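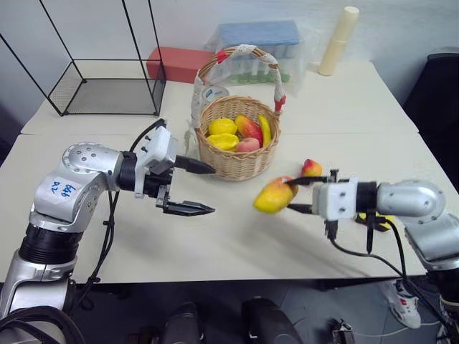 Baskets and bowls used to present fruit in communal kitchens, reception areas and demonstration rooms require regular care if they are to remain presentable. The guidance on this page applies both to fresh fruit and to display fruit, and is intended for all staff and residents of Trullden House. A round wicker basket on a plain white table is a very suitable arrangement, as the pale surface shows dust, crumbs and broken strands of wicker at once. Larger pieces, such as a yellow mango with a touch of red, should be taken out one at a time, and smaller fruit may rest directly on the table until the basket has been attended to.

## Before beginning

Clear an area of table large enough to hold the whole contents of the basket. Wipe it with a damp cloth and dry it. Have the following to hand:

- one dry cloth, preferably of towelling or a similar soft fabric
- one cloth for damp wiping, well wrung out
- a soft brush (a clean pastry brush or a 30 mm paintbrush will serve)
- a small bowl of warm water with a few drops of washing-up liquid

Spray polishes should not be used on wicker which is to hold food. Bleach weakens the strands and must not be used at all.

## Cleaning the basket

1. Remove all fruit and turn the basket upside down over a sheet of newspaper. Tap the base firmly.
2. Brush along the strands and then across them, working from the base towards the rim. An open weave collects most of its dirt where the strands cross.
3. Wipe the inside and outside with the damp cloth. Do not soak the basket or place it under a running tap.
4. Blot with the dry cloth and leave the basket on its side until it is fully dry. This may take until the following morning in an unheated room.

A basket which smells musty after drying should be left near an open window for a day. Should the smell persist, the basket is to be withdrawn and reported to the housekeeping office on extension 77.

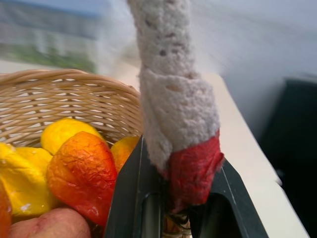 *Wicker basket with display fruit, and a rolled grey cloth.*

## Display fruit

Artificial fruit is easier to keep than fresh, but it gathers a greasy film in any room where cooking takes place. Wipe smooth pieces with the damp cloth and dry them immediately. Wrinkled or bumpy pieces should be brushed first. Painted surfaces must be wiped lightly, and small scuffs are best left alone.

Display fruit and fresh fruit must never share a basket. Replacement pieces are held in the Okmont store cupboard and may be signed out during office hours.

## Fresh fruit

Wash and dry fresh fruit before it is eaten, not before it is placed in the basket. Inspect the basket daily and remove any piece which is soft, split or leaking. Ripe bananas should be kept apart from other fruit, as they hasten ripening. Line the basket with a clean folded cloth if peaches or plums are to be kept in it.

## Cloths

Grey cloths are reserved for dry work on tables and baskets. They are to be rolled when not in use and laundered weekly at the hottest temperature given on the care label. Fabric softener should be omitted, as it makes towelling less absorbent. Worn cloths may be passed to the Lodhi workshop for use as rags.

*Trullden House Household Guidance, sheet 17. Revised November 2020. The next revision is due in May.*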